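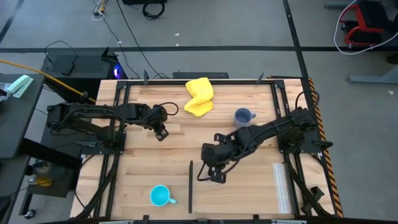
Endpoint Services, Sterkton – Work Diary

May 20, 2022

Disk encryption rollout, second tranche. Started the day with 218 Windows laptops in scope and the recovery key report from overnight. Of those, 34 show as encrypted but have no key escrowed in the directory. The report does not distinguish between a key that was never uploaded and one that was uploaded against a stale computer object, so I pulled both sets of object IDs and compared them by serial number.

Most of the 34 are stale objects. They were re-imaged in April under the old naming scheme, joined as new objects, and the key went to the old record. The cleanup script then disabled the old record at the end of its grace period. The keys are still readable on the disabled objects for now. I have suspended the cleanup script until this is sorted out and left a comment in the job so it doesn't get switched back on by accident.

The remainder never escrowed at all. Event log on the first one I checked shows the backup attempt failing at first boot with no network. These were built at the Grukby depot, where the imaging bench is on its own VLAN with no route to the directory. The task sequence carries on regardless, as the step is flagged to continue on error. Unticked that. Builds at Grukby will now fail at that step until the route is in, and I would prefer a failed build to a laptop we can't unlock.

Wrote a remediation script. It checks the protector type, adds a recovery password if there isn't one, forces the backup, then looks for the success event before it writes a zero exit code. First version returned zero whether or not the event was present. Fixed that. The second version timed out on slower machines, so the wait is now 90 seconds with a retry.

Ran it against 19 machines in the pilot group. Two did not report back. One is Ruoxi Liang's spare, which is powered off in a cupboard in Weidemann Street. The other has a management agent that last checked in during April and will need a reinstall by hand. All the others have a key on the current object, and I verified three of them by reading the key ID off the console and matching it to the local protector.

Lena Urbańczyk asked whether the same gap exists on the Drillov application servers. Those use a different policy and escrow to a different store. Sent her the query so she can run it with her own rights, as I don't have read access to that container and would rather not be given it.

Firmware: still seeing recovery prompts after the BIOS update on the older docking models. Suspending protection for one reboot before the flash clears it. The vendor package has a switch for this which was not set in our deployment. Set it, bumped the revision, redistributed to the test collection only.

Outstanding:
Route from the Grukby bench VLAN to the directory. Change request lodged, awaiting a window.
Remediation script to the full scope once the change is approved.
Merge the stale objects. Export keys from the disabled records first and check the export opens.
Correct the build guide, page on naming. It still describes the old scheme.
Agent reinstall on the second pilot failure.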